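Manipulation Software Developer (Simulation and Grasp Planning)
Grevutex – Software team
Full time, 12-month contract with the option to extend

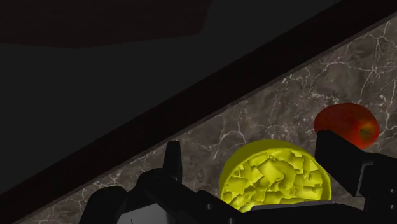

Do I need to have worked with real robot hardware to apply?

Most of the work in this job is done in simulation, so time on real hardware is useful but we don't require it. We do need someone who has written code that controls something over time and who knows how to find out why it went wrong.

About Grevutex

Grevutex writes software that lets robot arms pick up, move and put down everyday items in kitchens and small food preparation areas. We don't build arms or grippers. Our customers bring their own, and we supply the perception, planning and control that runs on top.

We have two products. Pamasier is the planning and control stack. Tomo is the simulator and test runner we use to check every change to Pamasier before it goes out. Tomo started as an internal tool and is now licensed to customers as well, so it gets the same care as anything else we ship.

The job

You will join the grasping group, which looks after the part of Pamasier that decides where the fingers go, how the arm gets there, and what to do when the first attempt doesn't work. The group reports to Sizwe Buthelezi.

At present our benchmark has 153 kitchen tasks. Each one is run 500 times in Tomo with changes to lighting, item position, surface and starting pose. Food items make up a large part of the set. Fruit with a smooth skin is handled fairly well. Items with rough or crumbly surfaces are not, and the same goes for anything low and rounded sitting close to a second item. In those cases the planner often picks a grasp that looks fine in the point cloud and then has one finger coming down too close to the neighbour.

Improving that group of tasks is the first thing you'll work on. The target for the contract is to get every task in the benchmark to a success rate of 90 per cent or better, measured in Tomo, without slowing the planner. The time budget for a grasp decision is 100 milliseconds on our reference machine and we are not going to relax it.

What you'll do

Write and maintain C++ code in the grasp planner, including candidate generation, collision checking and scoring.

Work on the wrist camera pipeline. The gripper itself often hides part of the item at the moment the planner most needs to see it, and our current method of filling in the hidden part from earlier views needs rewriting.

Build new test tasks in Tomo. This means placing items, setting the limits for random changes, writing the success check and making sure the check can't be passed by accident.

Go through failed runs and sort them by cause. Expect to spend a fair bit of your week on this, more in the first two months. We have a log viewer which does most of what you'd want. It's slow with long runs, and fixing that is on the list too.

Tune contact settings in the simulator. Friction and softness values for food items are mostly rough guesses carried over from an older version, and some of them are plainly wrong.

Review other people's code and have yours reviewed. Every change gets one reviewer. Changes to the collision checker get two.

Write short notes when you finish a piece of work: what was changed, what was measured, what is still open. These are kept in the repository next to the code.

Take part in one release each quarter. During release week the group shares support questions from customers. There is no overnight on-call.

What you won't be doing

The job doesn't include training large models. Another group does that and hands us the results through a fixed interface. You'll need to understand what comes through it, including confidence values and how far they can be trusted, but you won't be responsible for the training runs.

It isn't a people management job either. You may be asked to help a co-op student in the summer term if you're comfortable with that.

What we need from you

Three or more years writing software for pay, with a good part of it in modern C++. Research work counts if the code was used by people other than you.

Enough Python to write test scripts and look at results.

A working knowledge of 3D geometry. You should be able to move between camera, wrist and base frames without much trouble and know how to check for a flipped axis.

Some experience with at least one of motion planning, grasp planning, collision checking, state estimation or feedback control.

Comfort with Linux, Git and a shared build system.

Clear written English. Half the group works from other cities and most decisions are made in writing.

The right to work in Canada. We are unable to sponsor permits for this contract.

Useful to have

Time spent with any physics simulator, and in particular some experience of the ways contact between thin or uneven shapes can misbehave.

GPU programming. Part of the collision checker has been moved across and the rest is waiting.

Experience with depth cameras and their usual faults on shiny or dark surfaces.

Work on software where results have to be repeatable. Tomo is meant to give the same result from the same seed, and every so often it doesn't.

If you have most of the first list and none of the second, please apply.

Where and how we work

The office is in the Engelbrecht building, second floor, with step-free access from the parking lot. There are two test cells on the ground floor with arms that the whole company shares. You can book them for a half day at a time. The grasping group uses them in the last two weeks before each release to check that simulated gains hold up on the real machines.

You can work from the office, from home or a mix. If you're remote, we ask you to come in for your first week and once a quarter after that, with travel and accommodation paid. Core hours are 10 a.m. to 3 p.m. Eastern and the rest of your day is up to you.

The group has a short call at 10:15 a.m. and a longer planning meeting every second week.

Pay and benefits

Pay depends on experience and follows our published bands, which we send to every applicant before the first call. Everyone in a band is paid within the same range wherever they live in the country.

Four weeks of vacation, plus the days between the December holidays when the office is shut. Extended health and dental from your first day. A laptop of your choice from the approved list, and access to the shared compute cluster for Tomo runs. We will pay for one conference or course per contract year.

How to apply

Send the following through the careers page, under the job title above:

A résumé, two pages at most.

A piece of code you wrote, or a link to one. It doesn't have to be about robots. If all your work is closed, tell us and we'll set up a short paired session in its place.

Half a page on a bug that took you a long time to find. Tell us what you saw, what you thought it was, and what it was in the end. We read this part first.

A cover letter is optional.

What happens next

Applications close at 5 p.m. Eastern on the last day of March. We don't review them before then, so there is no advantage in sending yours early.

First calls are 30 minutes with Sizwe and one other member of the group. If that goes well, we'll send you a small set of recorded Tomo runs, some of them failures, and ask you to go through them on your own time. Please don't spend more than two hours. The second interview is a talk through what you found and how you'd go about fixing it. There is no whiteboard test. A final call with the head of software covers pay, start date and any questions you have left.

Everyone who applies gets a reply. If you've had an interview and we don't make an offer, we'll tell you why.

If you need changes to any part of the process, such as written questions ahead of a call, more time with the recorded runs or captions, note it in your application and we'll arrange it. Asking has no bearing on the result.

Questions about the job can be sent to Sizwe Buthelezi through the contact form on the careers page. Please put "grasping role" in the subject line. No recruiters, please.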